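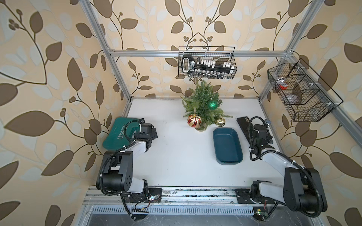
# Weihnachtskugeln aufhängen mit dem Clenia-Zweiarmset

Stand: Dienstag, 31. Mai 2022

Seit ein paar Wochen arbeite ich mit dem Tischset von Clenia, und ich bin immer noch ganz begeistert, wie viel man mit zwei kleinen Armen und einer vernünftigen Fernsteuerung anstellen kann. Würfel stapeln ist nach einem Nachmittag durch. Richtig spannend wird es bei Dingen, die baumeln, nachgeben und im Weg stehen — also beim Christbaum! Im Mai bekommt man dafür zwar seltsame Blicke, aber eine bessere Übung für feinfühliges Greifen kenne ich nicht.

Die Anleitung setzt voraus, dass beide Arme montiert sind und sich referenzieren lassen. Wer noch beim Verschrauben ist, liest zuerst das Heft aus dem Karton, das ist wirklich gut gemacht.

## Was du brauchst

- das Clenia-Set mit zwei Armen, Grundrahmen und Greiferkameras
- die Steuersoftware Irkbridge, bei mir auf einem normalen Linux-Rechner
- die schmalen Greiferfinger von Berhe (die mitgelieferten gehen auch, dazu unten mehr)
- einen kleinen künstlichen Baum mit standfestem Fuß
- ein paar Kugeln mit Aufhängefaden, am besten in verschiedenen Farben
- eine flache Schale als Ablage

Die Kugeln sollten aus Kunststoff sein. Ich habe es einmal mit Glas versucht und danach sehr gründlich gesaugt.

## 1. Tisch einrichten

Der Baum kommt nach hinten in die Mitte, so dass beide Arme mit angewinkeltem Ellbogen an die vorderen Zweige kommen. Bei mir steht der Stamm 300 mm hinter der vorderen Schiene. Näher würde ich nicht gehen, sonst falten sich die Arme so eng zusammen, dass die Kabelschläuche an den Gelenken scheuern.

Die Schale steht davor, leicht nach rechts versetzt. Alles, was gerade nicht gebraucht wird, wandert in Drahtkörbe am Rahmen. Das klingt nach Ordnungsfimmel, spart aber enorm viel Sucherei, und die Sockel bleiben frei.

Jetzt beide Arme von Hand durch den ganzen Arbeitsbereich führen und dabei auf die Schläuche schauen. Spannt einer, den Kabelbinder am nächsten Gelenk lösen und etwas Länge nachgeben.

## 2. Irkbridge starten

Beide Arme verbinden und im Menü »Paarbetrieb« wählen. Danach fragt das Programm nach der Grundstellung. Ich speichere eine eigene, in der beide Greifer knapp über der Tischfläche stehen und nach innen zeigen, dann ist der Weg zur ersten Kugel kurz.

Geschwindigkeit für den Anfang auf 46 Prozent. Schneller sieht toll aus, nur schwingt die Kugel dann am Faden wie ein Pendel, und man wartet am Baum länger, als man unterwegs gewonnen hat.

## 3. Den Faden greifen

Die Kugel selbst zu packen ist verlockend, hilft beim Aufhängen aber wenig: Der Faden hängt schlaff daneben und findet den Zweig nie. Also die Kugel in die Schale legen, den Faden nach oben über den Rand ausrichten und mit dem linken Greifer möglichst weit oben an der Schlaufe zufassen. Schließkraft niedrig einstellen. Langsam senkrecht anheben, kurz stehen lassen, dann erst seitlich fahren.

Mit den Standardfingern klappt das bei dicken Schnüren prima. Bei dünnem Goldfaden rutschte er mir dauernd durch. Die Finger von Berhe laufen vorne spitzer zu und haben eine raue Innenseite, damit wurde es auf Anhieb besser. Festgezogen werden sie mit dem Innensechskant, und zwar handfest. Die Schrauben nach dem ersten Tag noch einmal prüfen!

## 4. An den Zweig fahren

Am Baum zahlt sich die Kamera am Handgelenk aus. In der Übersicht von oben wirkt der Zweig oft ganz nah, im Greiferbild merkt man dann, dass noch ein ganzes Büschel Nadeln dazwischen liegt.

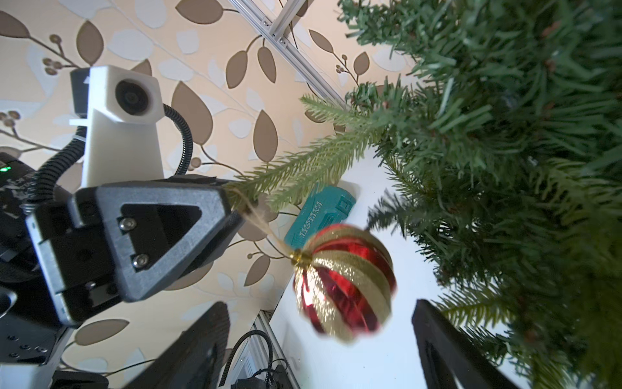
Ich fahre immer von schräg oben an und lasse den Faden erst hinter der Zweigspitze herunter. Der zweite Arm darf dabei gern helfen: Greifer halb offen unter den Zweig schieben und ihn ein wenig anheben, bis die Schlaufe darüber passt. Diese Bewegung mit beiden Händen gleichzeitig zu steuern, fühlt sich zuerst an wie Klavierspielen mit Fäustlingen — und plötzlich geht es, ein herrlicher Moment.

Wenn sich der Faden an den Nadeln verhakt, nicht ziehen. Ein Stück zurück auf demselben Weg, Greifer leicht drehen, neu ansetzen.

## 5. Loslassen und zurück

Greifer nur so weit öffnen, dass der Faden frei wird. Reißt man ihn ganz auf, drückt der Finger den Nachbarzweig weg, und der schnippt beim Zurückfahren die Kugel herunter. Danach gerade nach hinten herausfahren und in die Grundstellung.

## 6. Aufzeichnen

Irkbridge kann jeden Durchlauf mitsamt Kamerabildern speichern. Startet die Aufnahme in der Grundstellung und beendet sie auch dort, dann lassen sich die Durchläufe später sauber vergleichen. Bei mir liegen inzwischen 374 davon auf der Platte, und die ersten sind wunderbar ungeschickt.

Nach jeweils 5 Durchläufen stelle ich den Baum ein wenig anders hin und wechsle die Kugel. Sonst lernt man die Strecke auswendig.

## Was mir gefällt und was nicht

Die Arme laufen ruhig, die Gelenke haben wenig Spiel, und Irkbridge ist bei mir bisher nur beim Umstecken im laufenden Betrieb abgestürzt. Weniger schön ist die Kabelführung ab Werk, da habe ich einige Binder umgesetzt. Auch die Kamerahalter könnten einen Anschlag vertragen, sie verdrehen sich, wenn man am Kabel hängen bleibt.

Ersatzfinger und Schläuche bestelle ich bei Losero. Beim Bestellen die Revision des Greifers angeben, sie steht auf der Unterseite des Handgelenks; die älteren Finger haben einen anderen Lochabstand.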